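Notes for the Cotura meetup talk, "The Grip That Wasn't"
Apr 8, 2022

Okay, start slow. I always start too fast. Say hi, say thanks to Hanneke Jansen for the slot, get the water bottle out of the way of the clicker.

So I'm going to tell you about a fault that ate most of a month of my life. It's a small fault. If you were hoping for a robot going through a wall, sorry, Lieven Vanhove is on after lunch and I think he has one of those!

Slide 2. Quick background. We collect grasping demonstrations with hand-held grippers, and then the arm in the Vekbridge cell learns from those. Same fingers on both sides, same pads, same screws. That's the whole point of doing it this way, and it's also how I got into trouble, so remember it. (Pause here. Last time I skipped the pause and Ilse said she lost the thread right away.)

Slide 3. The arm started dropping things. It would close on a part, lift it, get partway to the tray and let it slide out. And the log said the grip was fine! The log said closed, holding, width okay. I have 204 drops in the log and every one of them has a happy little "grasp ok" next to it.

Let them laugh if they laugh. Then the numbers: 796 good picks, 204 drops, so that's a thousand attempts and a success rate I was not going to put in front of Rianne Aerts without an explanation. Rianne runs the cell. She had been told May for the handover and she was very nice about it, which made it worse.

Slide 4. What I did first, which was wrong. I blamed the network. I retrained it. I retrained it again with more data, I messed with the learning rate, I turned the image augmentation up and then down. Two weeks, easily. Mention the spreadsheet, don't show the spreadsheet.

Slide 5. Femke Boersma came over to borrow a hex key and asked why one finger was wiggling. I'd love to say I was about to check that myself. I wasn't. She took hold of the pad on the arm's gripper and it rocked on its bracket. You could feel it with your thumb. One screw had backed out far enough that the pad stayed put with nothing in it and then tipped as soon as there was a load on it.

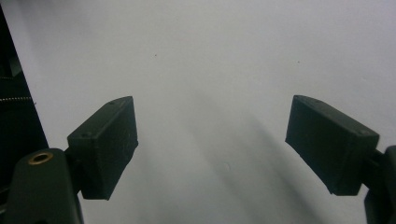 Why didn't the force limit catch the loose pad?

The force limit only looks at motor current, and a tipping pad barely changes the current. The motor was pushing as hard as it should. The push was just going into the pad leaning over, with very little of it holding the part.

Slide 7. And the width number, same story. We measure width back at the drive, so everything between the drive and the pad face gets taken on faith. Pad tips, part slides, drive hasn't moved, log says okay. I drew this on the whiteboard for Rianne and she said "so it measures the elbow and guesses the fingertips," and I've been stealing that line ever since. Credit her.

Slide 8. The part I feel bad about. Go slower on this one. A drop in our cell lands in a tray. Annoying, nobody hurt. But the Martens cell has people reaching in to swap trays, and it had the same fingers with the same screws. When we knew what we were looking for I called them and they stopped the cell that afternoon. They found one screw starting to go. It hadn't dropped anything yet. I didn't sleep great that night, and I think it's fine to say that out loud in a talk.

Slide 9. What we changed. Thread locker on every pad screw, and a paint mark across the head so you can see if it turns. A pull test at the start of the shift: close on a test block, tug it, look at the pad. Pruseter, our little logging tool, now wants a pull test entry every 100 cycles or it won't let you start the next batch. People grumbled. I grumbled, and I wrote it. The hand-helds get the same check, and they get it before a recording session, so we don't end up with demonstrations from a wobbly finger.

We also threw out 200 demonstrations that I couldn't vouch for. That hurt. If someone asks whether they were really bad, say I don't know, I never found a clean way to tell, and I didn't want them in the training set with a question mark on them.

Slide 10. What's still open. I'd like a sensor at the pad itself and there's no budget for it yet. The pull test depends on a person caring at seven in the morning. And I haven't worked out why that one screw went first. Vibration is my guess, Femke says somebody (me) undertorqued it, and she may well be right.

Questions. If it goes quiet, ask who in the room checks their fasteners on a schedule. Plug Lieven's talk again. Give Femke her hex key back, she's in the second row.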